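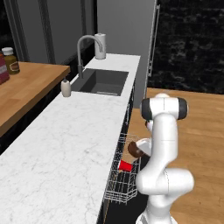
I've been writing dishwasher-loading tasks for our simulated kitchen for a while now, and I keep getting the same question from people joining the project: what counts as a good run? So I finally sat down and wrote out the house rules. They're our rules at Buvudico, not a published standard, but they've saved me a lot of arguing, and you're welcome to steal them.

I'll assume you have Zotau installed and the kitchen loads without errors. If it doesn't, go fix that first - no rule on this page helps with a missing texture folder.

## 1. Write the end state before you touch the arm

Open a blank text file and say what "done" looks like in one or two sentences. Mine usually goes like this:

> Every dish named in the task is inside the rack, let go of, and has stayed still for 48 steps. The rack hasn't left its rails.

I used to skip the "let go of" part. Big mistake! I had a whole batch of runs marked as passes where the gripper was still hanging on to a bowl when the clock ran out, and I had to go back and grade them all again by hand.

## 2. Set your limits and leave them alone

These go in the `limits` block of the task file:

```
max_steps: 865
settle_steps: 48
contact_force_cap: 65
```

The force cap is in newtons. Could you raise it and get more passes? Sure, and I've been tempted. But then the arm learns to lean on things, and a wire rack is exactly the kind of thing you don't want it leaning on. If you really need a different cap, make a new task with a new name so the old scores still mean something.

## 3. Check the approach

Before a full batch, I run one episode slowly and watch these:

- The arm comes in from the open side of the rack, and its elbow stays clear of the counter edge.
- The rack is all the way out before any dish goes over it.
- A held dish clears whatever is already in the rack. A cup lying on its side counts as an obstacle, same as a cup standing up.
- The fingers open only once the dish is supported, either by the tines or by the rack floor.

That third one trips up more people than the rest put together. The planner we use, Smadi, treats the rack as a box with an open top unless you tell it otherwise, so it'll happily drive a bowl straight through a cup. Turn on `check_placed_objects` and it behaves.

## 4. Log everything, including the ugly ones

Keep every episode. A set is 300 runs, and all of them go in the folder, even the one where the mug goes flying across the floor (it's always the mug). Each entry gets:

- the seed
- the task name and version
- pass or fail
- a reason for the fail, picked from the list in `reasons.txt`

Please don't write your own reasons! "Weird slip" means something to you today and nothing to me next month. If the list is missing one you need, add it to the file, then use it.

## 5. Don't tune on the test kitchen

We keep a second layout, called Custlow, only for final scoring. Don't open it to "just see how it does" - once you've peeked, you'll start fixing things for that layout whether you mean to or not. I did this once with a placement offset and had to throw out my numbers.

When your set is finished, zip the log folder with the task file and your end-state note, and drop it in the shared `review` directory. Put the task version in the file name, and leave the old zip where it is if you're sending a second try.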